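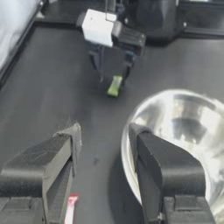

The Gita bench scale reads 9 grams heavy, but only after lunch. I bought it from Dravereck last July for weighing out bread dough and the odd batch of soap, and until two weeks ago it minded its own business. I've read the manual, including the page on disposal. The feet were my first suspect. They stand on little gray pads, and mine have gone a bit frayed and fuzzy along the edges, much like the gray pads over the tips of those two black fingers. I put on new ones. The scale is now wrong on nicer pads.

Second attempt: leveling. The bubble was dead center. I turned it off center on purpose and brought it back so I could say I'd done something. An empty platform reads zero, as it always has. The Hämäläinen check weight, which is marked 1000 g and cost more than the scale, reads 1000 in the morning and 1009 at two in the afternoon. I have not fed it.

Third attempt: batteries. New set, same result. Then the wall adapter with no batteries in at all, same result, plus a beep I hadn't heard before and can't get it to repeat.

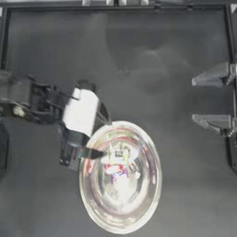
Fourth attempt was the calibration routine. You hold TARE until the display says CAL, let go, wait for it to flash, and put the weight on. Mine says CAL, flashes, takes the weight, says PASS and goes straight back to being wrong by mid-afternoon. If I run the routine at two o'clock it's right at two o'clock and then 9 grams light the next morning. So it can be talked into telling the truth, just not for a whole day.

I called the Dravereck help line and was on hold for 39 minutes. The advice was to switch it off and on again. I had, but I did it once more on the phone to be polite.
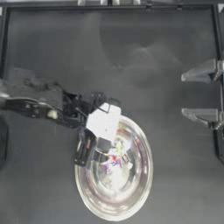 Does the size of the error change with the load? It grows with the weight: a 300 g load comes out less than 3 grams over, so this is a span problem and the zero is fine.

That sent me to look at heat. The bench is next to a south window, and by one o'clock the sun gets all the way across to the scale. I moved it to the back hall on top of the chest freezer (lid closed, compressor off for the test) and left it there all day with the check weight beside it. It read 1000 at breakfast, at noon, at two and at four. I moved it back to the bench the next day and by two it was up to 1009 again.

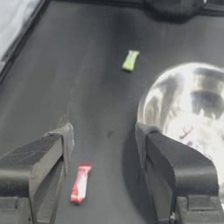

Two small wrapped bars, one lime green and one red and white, and a clear bowl to the right.

Current status: the scale lives in the hall, and I walk the dough to it. The Ernbridge store will swap it under warranty if I bring the box. I threw out the box in July. Leaving this open until they decide how much they love cardboard.

Posted 2024-03-04 by ninegramsover
Filed under: Bench Scales > Drift and Calibration > Open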